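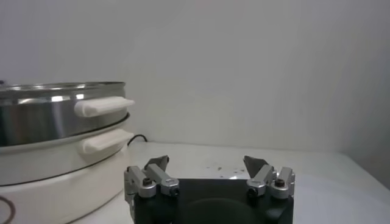

# Re: [lelley-homes] Water heater popping and running out early

Areti, I read your message twice and I think you have sediment in the tank. It is a common thing in Lelley, where the water is hard on both sides of the creek. I have put your message in pieces below so I can answer each part. Anyone who knows better should jump in, especially on the anode question.

> Hello all,
>
> We moved into the house on Hestumau Lane last August and the water heater came with it. It is a gas tank model in the basement, and the label is too faded to read the year. For the past few weeks it has been making a popping sound when the burner is on, sometimes a low rumble. I can hear it from the kitchen if the dishwasher isn't running.

The popping is usually water trapped under a layer of scale at the bottom of the tank. The burner heats the bottom, the water under the scale turns to steam, and the bubbles push up through it. It is a nuisance more than a danger, but the bottom of the tank runs hotter than it was designed to, and that shortens its life.

On the age: even when the main label is gone there is often a second sticker lower down with the serial number, sometimes behind the burner access cover. Most makers put the date in the serial number in some form. If you can read it, post it and somebody here can probably decode it. I would want to know the age before spending any money.

> The hot water also runs out sooner than it used to. There are four of us and the last person in the morning gets a lukewarm shower. My husband turned the dial up and that helped for a day or so, then it seemed the same.

Please turn it back down. Scale takes up room in the tank and slows the heating, so a higher setting covers the problem for a while and also makes more scale. It is a scald risk too if you have kids in the house. Ours sits at 120 on a thermometer held under the kitchen tap, and I would check yours the same way. The marks on the dial don't tell you much.

A broken dip tube can also give you short hot water. That is the plastic pipe inside the tank that sends the incoming cold water down to the bottom. When it cracks, the cold mixes in at the top and goes straight back out to the house. If you are finding small white plastic bits in your faucet screens, look at that first.

> I have read that you can flush the tank yourself. Is that something a normal person can do, or should I call a plumber? And how often does it need doing? The people before us left a folder of receipts and there is nothing in there about the heater.

You can do it yourself if the drain valve is in decent shape. I do ours twice a year. If yours has never been done, expect the first time to be slow. My steps:

1. Turn the gas control to "pilot." On an electric heater, shut it off at the breaker. Do not skip this on an electric one, as the elements will burn out if they come on with the tank low.
2. Close the cold water valve above the heater.
3. Let the tank cool. I leave ours overnight. The water coming out of the hose can burn you otherwise.
4. Connect a garden hose to the drain valve and run it to a floor drain or outside, somewhere downhill and away from plants you like.
5. Open a hot water faucet upstairs so air can get in.
6. Open the drain valve. You may get a trickle and then nothing, and that means sediment is sitting in the valve.
7. Once it is draining, open the cold valve for short bursts to stir up the bottom. Repeat until the water runs clear.
8. Close the drain valve and take off the hose. Fill the tank with the upstairs faucet still open, and shut the faucet when it runs steady without spitting.
9. Only then turn the heat back on.

Check the drain valve for drips that evening and again the next morning. The plastic ones often don't seal well after the first flush. A brass hose cap with a rubber washer, screwed onto the end, will hold a slow drip until the valve can be changed.

If the valve looks brittle, or it won't turn with normal hand force, stop there and call somebody. A snapped valve on a full tank is a bad afternoon. I have used Drodatitz Plumbing for this kind of thing and had no complaints. They flushed a neighbor's tank and replaced the valve in the same visit. I don't have a current price, so ask before they come out.

> Last question. The home inspector wrote "anode not verified" in his report. Do I need to worry about that?

He probably means he didn't pull it out to look, and inspectors generally don't. The anode is a metal rod that corrodes so the steel tank doesn't. Once it is used up the tank starts to go. If the heater is fairly new, checking the rod is worth the trouble. If it is old, I would leave it alone and start saving for a replacement – the hex head can be seized badly enough that you end up twisting the whole tank and stressing the pipes.

When we pulled ours, 4 inches of the rod were left at the top and the rest was bare wire. That tank is still going with a new one in it. You will need a breaker bar and a second person to hold the tank still. Check the ceiling height as well. If it is low over the heater, a segmented rod will go in where a straight one won't.

Two other things. If you see any water in the pan under the heater, or rust streaks down the side, a flush won't help and you should get it looked at soon. And please don't touch the relief valve on an old tank unless you have a spare on hand. They sometimes don't reseat.

> Thank you for any advice. I am new to the list so I hope this is the right place to ask.
>
> Areti Manolakis

It is the right place. The Qian Street thread in the archive covers softeners, if you decide to go that way later. It is long and people disagree in it.

I have a breaker bar and the right socket for the anode if you want to borrow them. I'm home most evenings after 4.

Noboru Sekiguchi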